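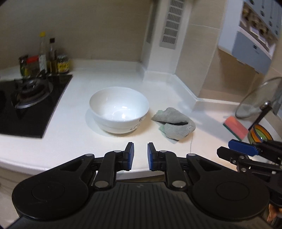 Aliki Stergiou wrote in to say she bled her rear brake twice before the Clillville track day and the pedal still went long by lap four, so what was she missing? Probably the fluid, and the order.

Bleeding brakes for a track day

Last updated: Wednesday, September 10, 2025

Do it the night before, not in the paddock. Need: fresh DOT 4, a box-end wrench, clear hose, a jar, a helper for the pedal.

1. Car up on stands, all the wheels off. Never just the jack.

2. Suck the old fluid out of the reservoir and fill with new. Saves pushing the dirty stuff through the lines.

3. Start at the corner farthest from the master cylinder, work in. Some cars want a different order – check the manual.

4. Hose on the nipple, other end under fluid in the jar. Helper presses and holds. Open a quarter turn, close, THEN helper lets up. Most people get that backwards at least once.

5. Keep going till no bubbles and the color changes. I run 200 ml through each rear, less up front. Top up every 7 strokes. Let the reservoir run dry and your starting over.

6. Fixed calipers with 2 nipples each – outer first, then inner. Easy to miss the inner one.

7. Torque the wheels. Mine are 80 lb-ft, yours may not be.

Pedal still soft? Tap the calipers with a rubber mallet and go round again. Air hides in the bridge pipes.

Long pedal only when hot is different. Usualy fluid boiling. Old bottle, opened back in August? Bin it. Then look at pads and ducts.

Spilled some on paint – water, lots, right now.

Get race updates and garage tips by email. Unsubscribe any time.

Contact | © 2025 Mazurek Garage Notes | Back to top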